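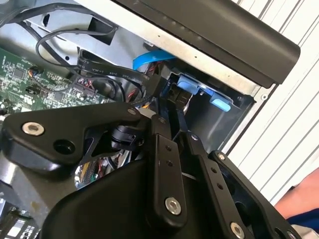
The big green board inside a desktop computer is called the motherboard.

Have you ever wondered what's hiding inside a computer? I sure did! When I was eight I thought there was a tiny TV station in there (my brother told me so, and I believed him for ages).

I like to think of the motherboard as a town. The little black chips are the buildings, and the thin lines running all over it are the streets. Electricity zooms along those streets carrying messages. When you press a key, the message gets through faster than you can blink!

Now for the wires. Some bring in power, a bit like the cord on your lamp. Others carry information, so your drawings and homework can travel between the motherboard and the drive. The drive is where the computer keeps things even when it's switched off.

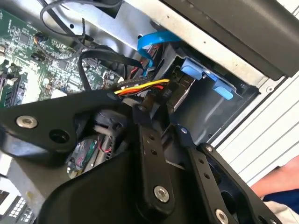 Power wires in yellow, red, orange and black, and a blue data cable hanging down by the drive cage.

See those bright blue tabs on the metal cage? They're shaped like little latches. The cage is the drive's bedroom, and it keeps everything snug.

Want to peek inside one yourself? Ask a grown-up first, and make sure the computer is unplugged. Never open the power supply, even if it's unplugged!

Next time I'll tell you about memory, and why computers sometimes forget things.

Melaniia Chornovol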